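Manipulation Group, Working Papers

We use cookies to remember your reading preferences. By continuing to browse you accept our cookie notice.

Last updated: August

3. Demonstration Collection

3.1 Task and apparatus

The target skill is regional placement. The operator is given a piece of fruit and the name of a cell, and the arm must set the fruit down inside that cell without crossing a boundary. We chose apples for the first round of trials because they vary in size and colour from one item to the next, they tolerate repeated handling, and a poor release is obvious from the way the fruit rolls.

The work surface is flat and marked out in cells with strips of blue tape. The cells are not equal in size and the strips were laid by eye. Early versions of the Cillow protocol, developed by Delacroix and Villanueva, used a printed mat with accurate squares. Policies trained on that mat relied heavily on its regularity and performed poorly when the mat was shifted or replaced. We therefore left the tape as applied, including frayed edges and crossings that are slightly off square, and recorded no ground-truth grid geometry. Lighting was likewise left uncontrolled, and direct sun reaches the surface for part of the day.

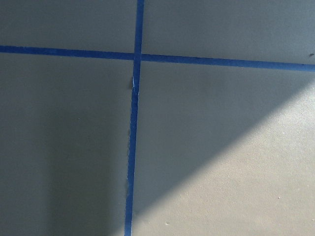

3.2 Teaching modes

Two modes of demonstration were compared. In the hand-guided mode, the operator stands beside the arm, holds the wrist and moves it through the task under gravity compensation. A thumb switch opens and closes the fingers. In the remote mode, the operator sits behind a partition and drives the arm with the Skultgate controller, viewing the wrist and overhead feeds on a single monitor. The follower arm tracks the operator's hand pose with a scaling factor that is fixed for the whole session.

Each mode contributed 100 demonstrations, for a total of 200. The same operators, Obi and Kpodo, supplied both halves in alternating blocks. Neither had used the Skultgate controller before the practice period. Instructions were read aloud by a third person from a shuffled list, and the operator repeated the cell name before starting. A demonstration began when the operator pressed the foot pedal and ended at the second press, after the fingers had cleared the fruit.

We discarded 19 demonstrations on review. Most of these were remote trials in which the operator released the fruit too high and it rolled over a boundary. The remainder were hand-guided trials where the operator's forearm passed between the overhead camera and the target cell for most of the approach. Discarded trials were not re-recorded, as doing so would have given the operators extra practice on the cells they found difficult.

3.3 Wrist view during approach

The wrist feed is the main input to the learned policy. It is also the least stable, as its field of view shrinks when the arm descends and it blurs under fast lateral motion. Operators in the remote mode learned to pause above the surface before committing to a descent, and these pauses are preserved in the training data. We tested a filter that removed low-velocity segments and found that the resulting policy descended early and off centre. The filter was dropped.
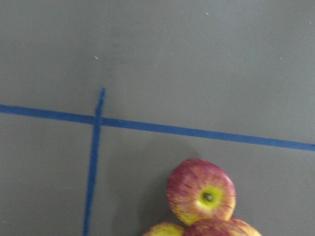 Figure 2. Wrist view with three apples to the right of the vertical tape. Two are only partly within the field of view; the labelling rule in Section 3.5 applies to such cases.

Clustered fruit is the harder condition. When apples touch, the fingers must be placed so that closing them does not push a neighbour out of its cell. Hand-guided operators tended to correct for this by rotating the wrist late in the approach, a movement that the remote operators rarely attempted. Thibodeaux has suggested that the difference is one of comfort, given that wrist rotation at the Skultgate handle requires the elbow to be raised. We have no measurement that would settle the matter.

3.4 Overhead view and the choice of grasp

The overhead feed serves a different purpose. It is sampled at a lower rate and is used by the policy to select which cell to approach and from which side.

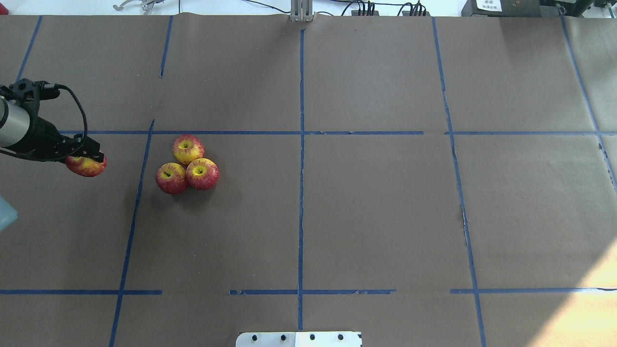

Remote demonstrations differ from hand-guided ones chiefly in how the operator divides attention between the two feeds. Both operators reported choosing the grasp from the overhead view and then switching to the wrist view for the descent. The overhead view has its own limits. Where the fingers close over the top of the held apple, as they do beside the group of three in this view, the contact points are partly hidden and the quality of the grasp must be judged from other signals. Strong sun is a second difficulty: in the lower right corner it washes out part of the tape, and a boundary detector based on colour alone would lose the line there. We retained such frames and weighted them equally with the rest – an earlier decision to mask bright regions produced a policy that avoided the affected cells.

3.5 Labelling

Each retained demonstration was segmented into approach, grasp, transfer and release using the Quintanilla annotation tool. Two annotators worked independently and disagreements were resolved by discussion. An apple partly outside the wrist view was labelled as present if any of its skin was visible, but it was not eligible as a grasp target until its stem or full outline could be seen. Boundary crossings were judged from the overhead feed only.

Frames with no fruit in the wrist view received a separate label. They occur during transit and while the operator searches for the target cell, and they carry useful information about how people orient themselves by the tape.

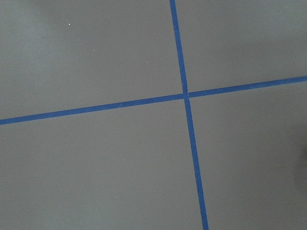 Figure 4. Wrist view of a tape crossing with no fruit in the field of view, an instance of the separate label.

Crossings proved to be the most reliable landmark for both annotators. Small pale specks on the surface were ignored in labelling, although we note that a network could in principle use them to localize the camera. To limit this, the crops supplied to the policy were lightly blurred and randomly rotated during training. The Ruditz baseline described in Section 4 was trained on the same crops with no other changes.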